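Garelent Pumel Starter Kit for New Representatives: Product Review
Rampersad Direct Selling Review, Cavanport

Overall rating: Fair
Suitable for: persons who already use the product line and intend to sell to a small circle of customers
Price at the time of purchase: $197, plus shipping and sales tax

Garelent markets its Pumel line of drink mixes, dietary supplements and personal care items through independent representatives. New representatives are invited to purchase a starter kit when they enroll. The kit is optional under the enrollment agreement, although the online form places it in the shopping cart by default and the applicant must remove it by hand. This review covers the kit itself, the printed and online materials that accompany it, and the terms attached to its purchase. It does not assess any claim relating to health, and readers with questions about supplements should speak with a physician or pharmacist.

Our office purchased one kit at full price through the ordinary enrollment process. Garelent was not informed of the review and supplied no product free of charge.

Contents

The kit arrived in a single carton and contained 16 full-size products, a set of sample sachets, a product catalog, a representative handbook and 500 blank order slips bound in pads. The products divide fairly evenly between beverages and personal care. The supplements are represented by two bottles only, a modest allotment considering that the catalog gives them the first third of its pages.

Labels are clear and legible. Each bottle and tube carries an ingredient list, a lot number and a date by which the contents should be used. The dates on our kit were acceptable for the drink mixes, but the hand cream and the facial cleanser were both due to expire the following May. A representative who sells slowly may find that these items cannot be offered at full price.
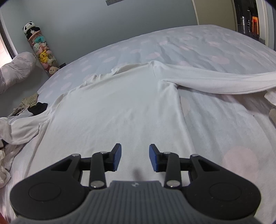 The sample sachets are the most useful part of the kit. They are small enough to mail in an ordinary envelope, and each one repeats the full ingredient list instead of directing the customer to a website. We would have preferred more of them and fewer order slips. Most representatives now take orders by phone or through the Garelent storefront, and the paper slips do not match the fields requested there. A customer's apartment number, for instance, has no place on the slip but is required online.

The representative handbook

The handbook is well organized and written in everyday English. The chapters on placing an order, handling a return and collecting sales tax are better than those we have seen in comparable kits. The chapter on compensation is weaker. It explains the several ranks and the commission attached to each, but the requirement that a representative maintain 100 points of personal volume each month in order to receive commissions on the sales of others appears only in a footnote. That requirement is the single most important recurring cost for anyone who intends to recruit, and it belongs in the body of the chapter.

We also note that the worked figures in the handbook assume every order is placed at retail price. Garelent permits customers to register for a preferred discount, and the handbook encourages representatives to offer it. The effect of that discount on the representative's margin is not shown. Prospective purchasers should carry out this calculation for themselves before enrolling.

The section on advertising claims is sound. It states that representatives may not describe any Pumel product as treating or preventing a disease, and it provides acceptable and unacceptable wording side by side. We would encourage other firms in this field to adopt a similar layout.

Selling materials and product photography
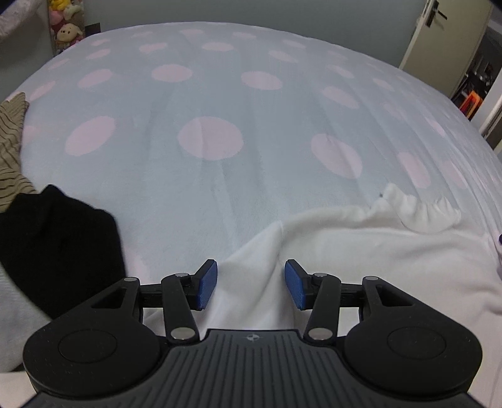

The kit includes access to an online library of selling materials: catalog pages, price lists and short notices for social media. The library is adequate, but representatives in the same area will quickly find that they are all posting the same pictures. Garelent therefore supplies a leaflet on taking one's own product photographs at home. Its advice on daylight and on keeping the label square to the lens is sensible. The leaflet is too brief on the matter of background, saying only that a clean household cloth will do. Much depends on which cloth. A pale blue-grey bed sheet with pink polka dots is cheerful enough in a bedroom, but the pattern will compete with the small print on a Pumel label, and a plain sheet or tablecloth is the better choice. One additional sentence in the leaflet would have covered the point.

The price list in the library was out of date when we first signed in. Two drink mixes were shown at a lower price than the storefront charged. The list was corrected during the review period, but no notice was sent to representatives, and anyone who had printed the earlier version would have quoted the wrong amount.

Returns and cancellation

Garelent accepts the return of unopened items from a starter kit, less a restocking charge and the cost of outbound shipping. We returned one drink mix and one bottle of supplements. The refund was paid to the original card without dispute. The customer service department answered our first message on the next business day and our second not at all - a telephone call was needed to obtain the return label.

Cancellation of the representative agreement was simple. The request may be made in writing or from the account page, and written confirmation was received the same day. Purchasers should be aware that the automatic monthly order, if selected at enrollment, is treated as a separate arrangement and must be canceled separately. The account page does not say so at the point where the agreement is ended.

Value

Purchased individually at the representative price, the full-size products in the kit would cost slightly more than the kit itself, so the discount is real but small. The handbook and catalog may be downloaded at no charge by any enrolled representative. The value of the kit accordingly depends on whether the purchaser has a use for the particular items selected, as no substitutions are permitted.

Recommendation

Applicants who know the Pumel line and would use most of the products may reasonably purchase the kit. Applicants who are enrolling chiefly to obtain the representative discount should remove it from the cart and order only what they need. All applicants should read the compensation footnote described in this review, and should leave the automatic monthly order unselected until they have established what their customers will buy.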